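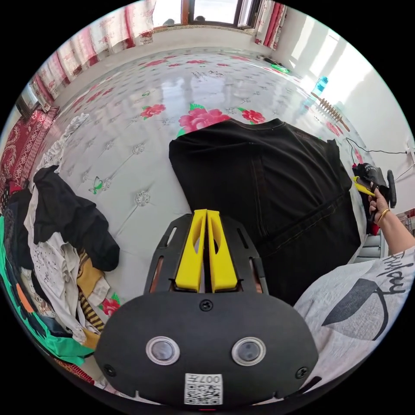 검은색 옷, 바닥에 펴서 직사각형에 가깝게 접은 상태. 가장자리 봉제선이 보임.

제목: Re: [Kevwood 정리] 두꺼운 하의 접기, 서랍 높이 기준

지난번 질문에 대한 회신입니다. 메일 번호 833에 이어서 씁니다.

기준 서랍은 Palacios 중형이고, 세워 넣는 방식입니다. 두꺼운 원단은 접은 횟수보다 봉제선이 겹치는 위치가 문제입니다. 옆선끼리 포개지면 그 부분만 높아지고, 서랍을 닫을 때 윗면이 걸립니다. 순서는 다음과 같습니다.

1. 주머니를 비우고 안감을 평평하게 편다.
2. 허리 쪽을 먼저 맞추고 옆선은 손가락 하나 폭만큼 어긋나게 둔다.
3. 밑위의 튀어나온 부분을 안으로 넣어 직선을 만든다.
4. 밑단에서 허리 방향으로 세 번 접는다.

얇은 옷은 네 번까지 접어도 됩니다. Joltham 칸막이를 쓰는 분은 한 칸에 일곱 벌을 상한으로 잡으십시오. 여덟 벌째부터는 꺼낼 때 옆 옷이 같이 올라옵니다.

작업면에 대해서도 적습니다. 윤이 나는 면에서는 옷이 밀립니다. 한 손으로 허리 부분을 누르고 반대쪽을 당겨야 주름이 펴집니다. 무늬가 큰 면에서는 무늬를 기준선으로 삼지 마십시오. 꽃무늬는 간격이 일정해 보여도 직선이 나오지 않습니다. 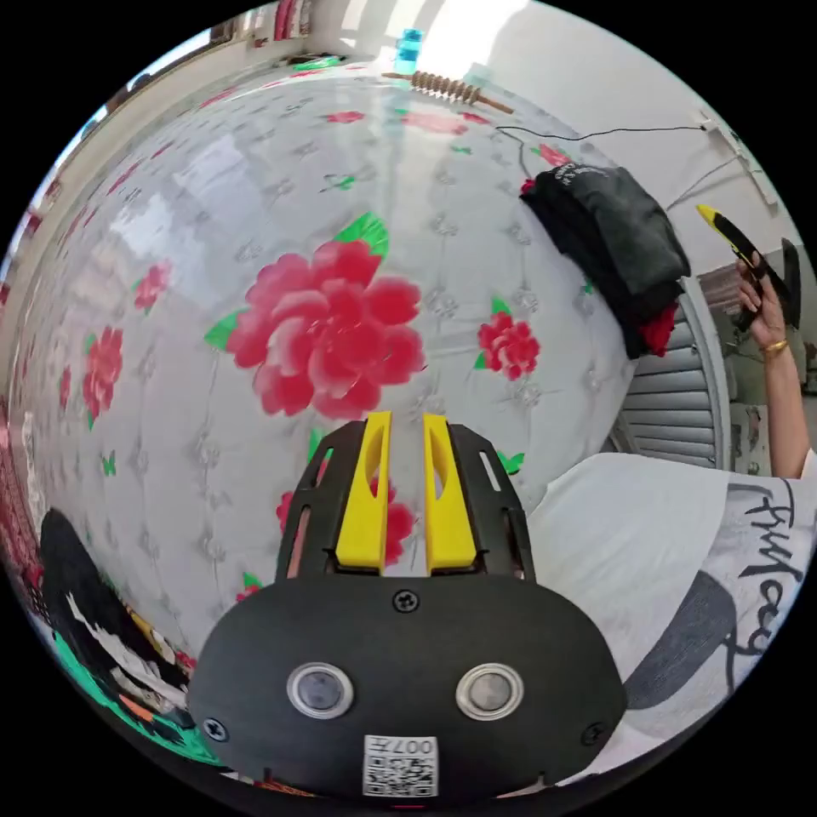

----- 이전 메일 -----
저는 침대 위에서 접는데 푹신해서 모서리가 잘 안 잡힙니다. 바닥으로 내려가면 모양은 나오지만 허리가 아픕니다. 두꺼운 옷만 바닥에서 하고 나머지는 침대에서 해도 결과가 비슷한지요? 그리고 Prolten 압축 주머니에 넣을 때도 같은 순서인지 궁금합니다.
----- 이전 메일 끝 -----

첫째 질문: 비슷합니다. 티셔츠나 속옷은 침대에서 접어도 차이가 없습니다. 두꺼운 하의와 겉옷만 단단한 면에서 하십시오.

둘째 질문: 순서는 같고 마지막 접기만 생략합니다. 압축 주머니는 넓고 얇게 넣어야 공기가 고르게 빠집니다. 지퍼와 단추는 안쪽으로 향하게 합니다.

구겨진 채로 둔 검은색 천은 앞뒤 구분이 어렵습니다. 태그가 있으면 그것부터 찾아 위쪽에 두고 펴기 시작하는 편이 빠릅니다.

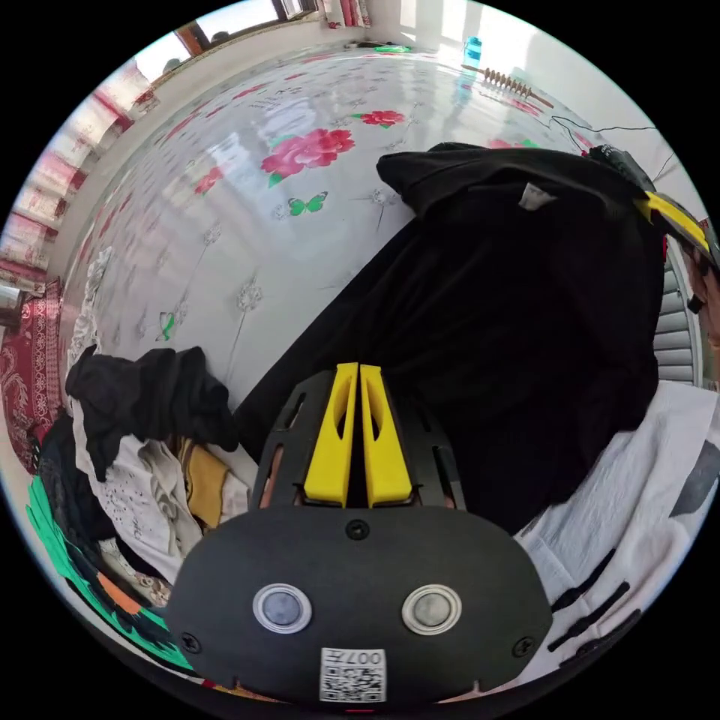 구겨진 검은색 천. 위쪽 가장자리 근처에 작은 흰색 태그.

겨울 겉옷은 10월에 따로 올리겠습니다. 서랍 안쪽 높이를 재 두신 분은 이 메일에 회신으로 보내 주십시오.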